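問い合わせ 2,781 テーブルクロスが右にずれる／衝立の右端のパネルが戻る
ステータス：対応中(クロスの件は経過確認、衝立の件は部品待ち)

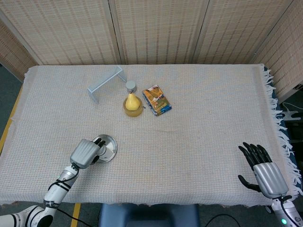

添付1：Gostbridge 2階の部屋。右側の房と、その下の紺色の部分

起票者：Carmela Marras(Gostbridge 備品係)
担当：Kedness サポート窓口 Amedeo Sorrentino
対象品：Soltero 織りテーブルクロス(生成り、房付き)、Parisi 折りたたみ衝立(ベージュ)
優先度：通常

■ 起票内容(Marras)

お世話になっております。Gostbridgeの Marras です。2階の部屋で使っているテーブルクロスと衝立について、それぞれ相談があります。別々に起票したほうがよければ分けますのでお知らせください。

1件目。Solteroのクロスが、使っているうちに少しずつ右へずれていきます。朝に左右をそろえて掛けても、夕方には右側の房が下がり、机の上に出ている柄の位置も変わっています。房の並びも乱れていて、手で整えても翌日には元どおり広がっています。房の下に紺色の部分が見えるのも気になっています。

2件目。Parisiの衝立を机の奥に立てていますが、右端のパネルだけが机のほうへ向いてきます。まっすぐに直しても、しばらくすると同じ向きに戻ります。倒れたことはありません。

クロスは7月に一度、館内の洗濯機で洗いました。ずれるようになったのが洗う前からか後からか、はっきり覚えている者がいません。衝立は納品以来そのまま使っています。

■ 返信1(Sorrentino)

Marras様

ご連絡ありがとうございます。写真を拝見しました。どちらも同じ場所でお使いのものですので、このチケットのまま進めます。件名に2件を併記しました。

まずクロスについて、次の点を教えてください。

・机の天板の奥行き
・クロスの、房を含めない短辺の長さ
・クロスの下に敷いているものの有無
・洗濯したときの温度設定と、乾燥機を使ったかどうか
・ずれる方向は毎回右かどうか

衝立については次のとおりです。

・床は平らか。丸いもの(鉛筆など)を置いて転がる場所があるか
・右端の継ぎ目の蝶番に、緩みやがたつきがあるか
・近くに空調の吹き出し口や、よく開け閉めする扉があるか

長さを測るときは、上の物を全部どけてからお願いします。写真では梨を載せた丸い皿のようなもの、カラフルな包み、灰色の円筒形の容器などが載っていますが、小さな物でも布が引かれて数ミリ変わります。引っ張らずに、手のひらで軽くならした状態で測ってください。

■ 返信2(Marras)

測りました。

天板の奥行きはメジャーが見つからず後日にします。クロスの短辺は房を含めずに141センチでした。

下に敷いているものについては、すべり止めの類は敷いていません。紺色の部分は前からあるもので、今回の作業では触っていません。

洗濯は40度、標準コース。乾燥機は使った人と使っていないという人がいて、確認が取れません。申し訳ありません。

ずれる方向は毎回右です。左にずれたことはないと思います。

衝立のほうは、床に鉛筆を置いてみましたが転がりませんでした。右端の継ぎ目は、上の蝶番が指で押すと動きます。下の蝶番は動きません。吹き出し口は天井にあり、右寄りです。扉は部屋の反対側です。

■ 社内メモ(Sorrentino)

クロス：Solteroの生成り、短辺の出荷時寸法を在庫管理に照会。回答は144センチ。現物141センチ。乾燥機を使っていればこのくらいは縮む。縮みだけでは右にばかり寄る説明にならない。置き方か使い方のほう。

衝立：上の蝶番の緩み。空調の風で動いている可能性もあるが、先に蝶番。Parisiの蝶番はネジが短いロットがある。納品時の控えを探す。

■ 返信3(Sorrentino)

Marras様

測定ありがとうございます。クロスの短辺は出荷時が144センチですので、3センチ縮んでいます。織りの粗い布なので、温度を上げて乾燥機にかけた場合には起こりうる範囲です。元の寸法に完全に戻すことはできませんが、使用に差し支える縮みではありません。

右へのずれについては、縮みとは別の原因があると考えています。次の手順で、まず1日様子を見ていただけますか。

手順A(クロスの掛け直し)

1. 机の上の物を全部別の場所に移す。
2. クロスを一度完全に外し、床に落とさないように二人で持って軽く振る。
3. 天板を乾いた布で拭く。洗剤やつや出しは使わない。
4. クロスを掛ける。織りの格子を天板の縁と平行に合わせる。房を目安にしないこと。房は長さにばらつきがあります。
5. 中央から外側へ手のひらでならす。端を持って引かない。
6. 右側の縁で、房の付け根から天板の角までの長さを測って控える。
7. 机の上の物を戻す。引きずらず、持ち上げて置く。
8. 夕方、物を載せたまま6と同じ場所を測る。

差が10ミリ以内なら、そのままお使いいただけます。10ミリを超えたら数字をお知らせください。

房は、掛け終えてから目の粗い櫛で下に向かって梳いてください。絡んだところを強く引くと付け根の糸が抜けます。指でほぐしてからにしてください。

手順B(衝立の応急処置)

1. 衝立を机から離し、右端のパネルを開ききらない角度で立てる。
2. 上の蝶番のネジをプラスドライバーで締める。電動は使わない。
3. 締めても回り続けるネジがあれば、無理に締めず、そのネジの位置を控える。
4. 元の場所に戻す。

■ 返信4(Marras)

手順Aをやりました。朝9時に掛けて、17時に測りました。差は19ミリです。右側が下がりました。

一つ気がついたことがあります。午前中、みんな机の右側を通るときに房に触れています。通路が狭いので、腰のあたりが当たります。それと、物を取るときに布ごと手前や右へ引いている人がいました。私もそうかもしれません。

房は櫛で梳いたらかなりそろいました。何本か糸が出ているところがありますが、抜けてはいません。切ってもよいですか。

手順Bは、上の蝶番のネジのうち1本が回り続けます。一番上のものです。ほかは締まりました。締めてからは前よりましですが、昼すぎにはまた机のほうへ少し向いていました。

■ 返信5(Sorrentino)

ありがとうございます。19ミリは大きいほうです。通行の際に房が引かれているのであれば、右にだけずれることと合います。

出ている糸は切らないでください。裏から細い編み針かかぎ針で引き込めば目立たなくなります。切ると、洗ったときにそこからほどけます。

次の対応として、すべり止めを試したいと思います。網目状の薄いシートを天板と布の間に入れます。Kednessの在庫から1枚お送りします。料金はいただきません。天板の縁より内側に収まるよう、はさみで切ってください。右の縁からは5センチ内側まで、ほかの三方も同じです。縁まで出すと、横から網目が見えます。

あわせて、机を左へ少し寄せられるか見ていただけますか。写真では机の左の床に黄色いテープの線があります。この線を越えて動かしてよいものかどうか、こちらでは判断できません。貴館の決まりに従ってください。

衝立の空回りするネジは、穴が広がっているものと思われます。長いネジに替えれば効くはずです。部品番号を確認して折り返します。それまでは右端のパネルに物を立てかけたり、布を掛けたりしないでください。

■ 返信6(Marras)

テープの件を確認しました。床のテープは館の担当が貼ったもので、机はテープの位置から動かさないことになっています。左へは寄せられません。

すべり止めは受け取りました。金曜日に敷きます。

紺色の部分を隠したいという要望が、部屋を使う人から出ています。クロスを右に長めに掛ければ隠れると思うのですが、そうしてもよいですか。

■ 返信7(Sorrentino)

右に長く掛けるのはおすすめしません。垂れが長いほうに布の重さがかかり、通る人の体にも当たりやすくなります。すべり止めを入れても、そちらへ寄りやすくなります。

隠す方法は二つあります。

一つは、一回り大きいクロスに替えることです。Solteroの同じ織りで長い寸法のものがあります。房は付いていますが、右側の通路が狭いとのことですので、房なしの縁かがりのほうが合うかもしれません。色味は生成りですが、格子に入る薄いベージュと水色の糸の出方が、織りの回によって少し違います。今のものと並べて使う場合はご注意ください。

もう一つは、生成りの無地の布を先に掛けて、その上に今のクロスを掛ける方法です。こちらのほうが安く済みます。無地の布は綿のものを選んでください。化繊の薄い布は滑ります。

お急ぎでなければ、すべり止めの結果を見てからで構いません。

■ 返信8(Marras)

金曜日、すべり止めを敷きました。

9時に掛けて、17時に測って13ミリでした。前回より減りましたが、10ミリは超えています。手順の3で天板を拭いたときに、少し湿った布を使ってしまいました。関係ありますか。

それから、メジャーが見つかったので天板の奥行きも測りました。90センチです。シートは送っていただいたものを切って、縁から5センチ内側に敷きました。ただ、奥の縁は衝立が近くて手が入りにくく、そこだけ10センチくらい内側になっています。

房は毎朝櫛を入れています。糸の引き込みは、かぎ針の得意な人にやってもらいました。きれいに入っています。

■ 社内メモ(Sorrentino)

19から13。すべり止めは効いている。天板が湿っていると網の粘りが落ちる。乾かしてもう一度やってもらう。奥の縁は衝立を一度どけてから敷き直し。

衝立の控えが見つかった。ネジの短いロットに該当。交換ネジはParisiから取り寄せ。蝶番本体も1組出してもらうことにした。費用は当社持ち。

■ 返信9(Sorrentino)

Marras様

湿った布で拭いた影響はあります。この種のシートは水分があると滑り止めの力が落ちます。シートを外し、天板とシートの両方を乾かしてから敷き直してください。シートが白っぽく粉を吹いているときは、水で流して陰干しすれば戻ります。

奥の縁は、衝立を後ろへどけてから作業してください。シートの端が折れ込んだまま布を掛けると、上に置いた物が傾きます。丸い皿のようなものや円筒形の容器は、折れた所に載せると分かります。

机の上の物を取るときに布を引かないよう、使う方へひとこと伝えていただくと助かります。張り紙までは必要ありません。

衝立の件は原因が分かりました。お手元のものは、蝶番のネジが短い時期の製品でした。申し訳ありません。交換用のネジと蝶番をお送りします。交換は次の順でお願いします。

1. 衝立を畳み、床に毛布を敷いて横に寝かせる。二人で作業する。
2. 右端の継ぎ目の、上の蝶番だけを外す。
3. 穴の中の木くずを出す。
4. 新しい蝶番を当て、長いネジで仮止めする。全部入ってから本締めする。
5. 下の蝶番は、新しいネジに差し替えるだけでよい。1本ずつ抜いて入れる。
6. 起こして、右端のパネルを何度か開け閉めする。引っかかりがあれば本締めを半回転戻す。

編んだパネルの面には手を突かないでください。持つときは縦の枠を持ちます。

■ 返信10(Marras)

敷き直しました。天板もシートも乾かしました。奥も衝立をどけて入れ直しています。9時から17時で7ミリです。翌日も測って8ミリでした。

紺色の部分は、無地の綿の布を下に掛ける方法にしたいと思います。手持ちの布があるので、購入はしません。洗ってから使います。乾燥機は使わないように書いて、洗濯室に貼りました。

ネジと蝶番はまだ届いていません。届きましたら作業して、ここに書き込みます。

■ 返信11(Sorrentino)

7ミリと8ミリであれば範囲内です。クロスの件は経過確認に変更しました。下の布を足したあとで、もう一度だけ同じ場所を測ってください。布が2枚になると、上の布だけが動くことがあります。その場合はすべり止めを2枚の布の間にも入れます。シートの追加が必要でしたら在庫があります。

蝶番は倉庫を出ています。控えの番号は箱の側面に貼ってあります。外した古い蝶番は、捨てずに同じ箱で着払いで返送してください。

■ 状態の記録

クロス(Soltero)：経過確認。下の布を追加後に再測定の予定。
衝立(Parisi)：部品発送済み、交換作業待ち。古い蝶番の返送を受けてから完了とする。
次回の連絡：Marras様から、部品到着後。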